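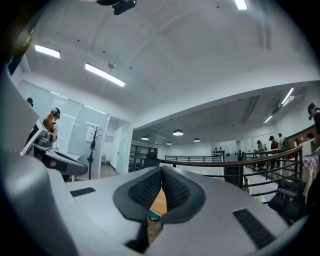
Page last changed: October, 4:40 pm

Trorkier sourdough log, batch 5

Best rise yet! Fed the starter at 7 this morning with 300 g of the Pretari rye (the coarse one, not the sifted) and it had doubled before lunch. Colour is lovely, smell is more apple than vinegar.
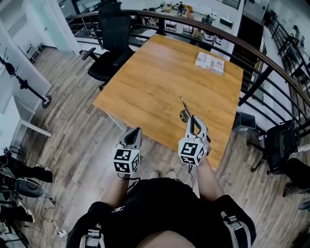 Held back 2 jars, one for the fridge and one for the Venter comparison. Still don't know why the Trillero flour goes slack overnight, maybe less water next time? Lot 2157 is nearly finished, so please label the new bag before opening it.

To do: check the salt, try a longer proof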